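Edge-glued maple panel cups every winter. Finish problem or humidity?

Posted by kerfline, 5/30/24

I made a maple panel from three strips, edge glued with Prondow yellow glue, and finished the top with two coats of wipe-on oil. Flat all summer. In November, after the furnace starts, it cups toward the top face by 1/8 inch. By late spring most of that is gone. The bottom was left bare. The glue lines are tight and I see no cracks.

Do I need to rip it and reglue with the end grain alternated, or is this a finishing problem? The house is in Songate and I don't run a humidifier.

planer_snipe
3 replies

Same thing happened to mine. I put a heavy toolbox on it for a week and it was fine. Could also be the glue. I only use Halliday.

nakier_bench
206 replies

The glue isn't involved. If the seams are closed, the joint has done its job.

Wood moves across the grain as its moisture content changes. Flat-sawn hard maple moves close to twice as much tangentially as it does radially, so a flat-sawn strip has a built-in tendency to cup. Finish slows the exchange of moisture but doesn't stop it. With one face oiled and the other bare, the two faces gain and lose moisture at different rates, and the panel bends until they even out.

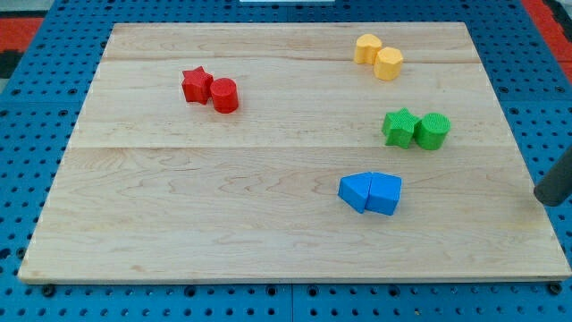

Check how the panel is stored before you cut anything. A panel lying flat on a solid bench gets air on one face only. In dry weather the exposed face shrinks first and the edges lift. Put it on stickers or stand it on edge for two weeks. If it flattens, airflow was most of the problem.

Then finish both faces with the same product and the same number of coats, end grain included. Do this when the panel is flat. Coating it while it's cupped only slows its return.

Alternating the growth rings turns one broad cup into a shallow ripple. It doesn't reduce the total movement, and I wouldn't rip a sound panel for it.

If you need it flat all year, screw two battens across the back through slotted holes. Do not glue them along their full length. The panel has to be free to change width.

kerfline

It was flat on the bench the whole time, oiled side up. Now on stickers. Will coat the back next week with the same oil.

moss_and_shim
8 replies

Get a cheap hygrometer too. My shop goes from 60 percent to 25 percent in the heating season, and no wipe-on oil is going to hide that.

Viewed 2,883 times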